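Workshop tips: keeping a two-arm bench cell in order

Wyn Gwilliam
Last revised 2018-07-17

These notes cover the small cell on the Purnum bench: two arms, one gripper each, small servos in every joint. Most of them apply to any bench machine of the same size. They assume basic hand tools and a power supply that can be switched off without crawling under the table.

Before starting

Switch off at the supply, then wait for the controller lights to go out. Support each arm by hand while doing this. An unpowered arm drops under its own weight, and the elbow joint takes the knock.

Write the date and the joint number on tape before removing anything. The log sheet for this cell is at entry 1,814 and the useful entries are the ones that name the joint.

Wrapping the fingers

Bare fingers slide on glossy carton. Fabric and cloth tape give more grip and are cheap to replace. Start the tape on the outside of the finger, cross the tip once and finish on the outside again. Keep the inner face as flat as possible. A crease there will tilt a small carton as the fingers close.

Check the wrap every 400 cycles. Loose flaps on the outer side do little harm until they reach the tip. Trim them with scissors – a knife will mark the finger underneath.

Storing spare servos

Leave spares in their retail cartons. The carton protects the output shaft and carries the model label, which matters when two versions share the same case. An old shipping box makes a good outer container if the walls are low enough for the fingers to clear.

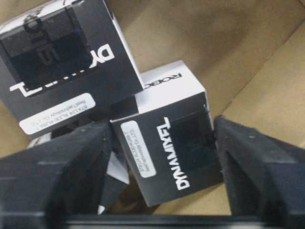
Small DYNAMIXEL cartons and a cardboard box on the bench. 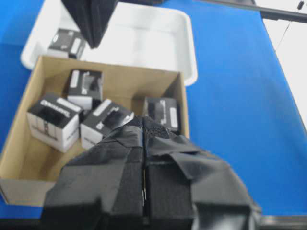
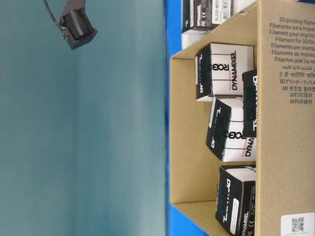 Fold box flaps outward and tape them down if the arms will be working near them. A flap that springs back can catch a finger on the way up, and the controller will report an overload on the wrist joint that has nothing to do with the wrist.

Replacing a joint servo

1. Photograph the cable route before unplugging anything.
2. Remove the horn screws and keep them in a lid or a magnetic dish.
3. Set the ID and baud rate of the new servo on its own, with no other servo on the line. Two servos with the same ID will both fail to answer.
4. Turn the horn to its index mark before fitting it. One spline out is enough to put the arm into its end stop at startup.
5. Refit the cable with some slack at the joint. Move the joint by hand through its full travel and watch the cable at both ends.
6. Power up with the arm supported and run the joint slowly.

Do not use thread locker on screws that go into plastic. It can crack the case around the hole. On metal horns a very small drop of the Jarman medium grade is enough.

Cables

Most faults on this cell have been cable faults. If a servo drops off the line and comes back when the arm moves, change the cable first. Plugs loosen with repeated removal, and after 8 removals we cut the cable up so it cannot go back in the drawer.

The bench surface

A plain mat in one strong color helps the cameras and shows up dropped screws. Wipe it with a damp cloth and let it dry before taping anything to it. Solvent leaves shiny patches, and the cameras pick those up under the Arell lamps.

Routine

After each session: wipe the fingers, check the wrap, look over the cables.
Every four weeks: tighten horn screws, clean camera lenses with a dry cloth, run the joint calibration.
Every February: replace all wrist cables, whatever their condition.

Part numbers for the Grukura table clamps are on the inside of the cabinet door. The older clamps have a different thread, so take the bolt along when matching a replacement.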